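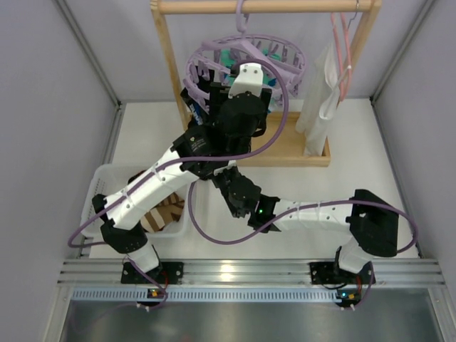 Kárason

Clip hanger

A clip hanger, also called a peg hanger, sock hanger or hanging airer, is a laundry implement used to dry small articles of clothing. It consists of a frame suspended from a central hook, with a number of small clips or pegs fixed to the frame. The hook is placed over a clothesline, a shower rail or the bar of a garment rack.

Form and materials

Frames may be round, oval or rectangular. In round and oval patterns, spokes or arms commonly run from the outer ring to a raised centre, where the hook is attached. Rectangular frames are often hinged along the middle so that the hanger folds flat for storage. The clips are distributed around the rim, and on larger models also along the spokes.

Moulded plastic is the most common material for household use and is produced in a wide range of colours, with the hook frequently made in the same colour as the ring. Stainless steel and aluminium versions are heavier and are favoured for outdoor lines, where prolonged sunlight makes many plastics brittle. Some hooks swivel, and some close with a small latch to keep the hanger on the line in wind.

Use

The clip hanger is intended for articles that are awkward to dry on an ordinary hanger, such as socks, underwear, face washers, gloves and infants' clothing. Each article is held by one or two clips and hangs freely below the ring. Socks are usually clipped by the cuff, in pairs. Larger pieces may be held by several neighbouring clips, although this reduces the movement of air between them.

Weight is distributed evenly by loading opposite sides of the ring in turn. A hanger loaded on one side tilts, and the articles slide together at the lower edge. Dark and light articles are kept apart while damp where there is a risk of dye transfer.

Use with a garment rack

Indoors, the clip hanger is often used on a free-standing rack together with conventional hangers. A common wooden form of rack has a single round rail carried between two slanted posts, with a shallow tray at the base. A clip hanger takes up considerably more of the rail than a shirt hanger, and is generally placed near the middle, with single garments or cloths towards the ends. Long, thin cloths may be draped over a conventional hanger, provided the lower end clears the base.

Wooden racks are normally finished with oil or varnish. Damp fabric left in contact with an unfinished post or tray can cause staining, and the timber may raise in grain. The Endari household laundry guide recommends a gap of 7 centimetres between hanging articles on an indoor rail, and advises that a window be left open in the room during drying.

Care and storage

Clips are the part most liable to failure. Springs of plain steel may rust and mark fabric, and plastic jaws lose their grip with age. Replacement clips are sold for some models. Rings are wiped with a damp cloth and mild detergent, and rigid hangers are stored on a hook or rail to avoid tangling the clips.

See also

Clothes airer
Clothes horse
Clothes peg
Coat hanger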